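Mesance releases version 5 of its grasp planning software

August 2026

Mesance has released version 5 of Grirnach, its open planning and perception package for robots that handle small objects on a bench. The release is available now to all registered users, and existing projects can be moved across with the converter supplied in the download.

The main change is in how the planner treats soft and thin items. Earlier versions assumed that an object kept its shape between the first camera view and the moment of contact. Grirnach now updates its model of the object during the approach, and will stop and plan again if an edge has moved. The work was carried out with Verstraete, which supplied the contact model, and was tested at the Starnau laboratory in June.

The test set has been extended to 118 table layouts. Many of the new ones place fabric, tape or cord over hard items, so that the software must decide what lies on top before it chooses a grasp.

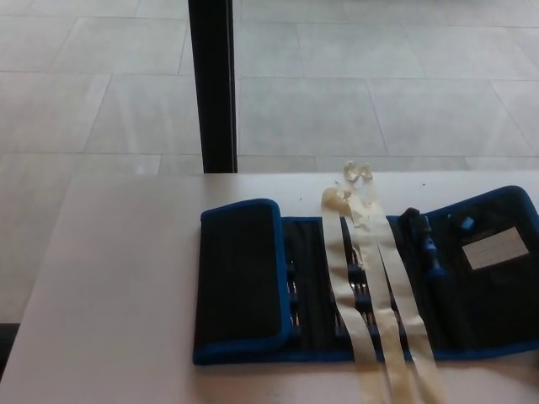 Two known faults remain. The depth filter can merge a narrow strip with the surface beneath it when both are dark, and the replay tool does not yet read logs made before version 2. Corrections for both are planned for the next update.

Users who have written their own grasp scoring functions should read the migration notes before installing, as the order of the arguments has changed. Questions about licences should be sent to the Mesance support desk in the usual way.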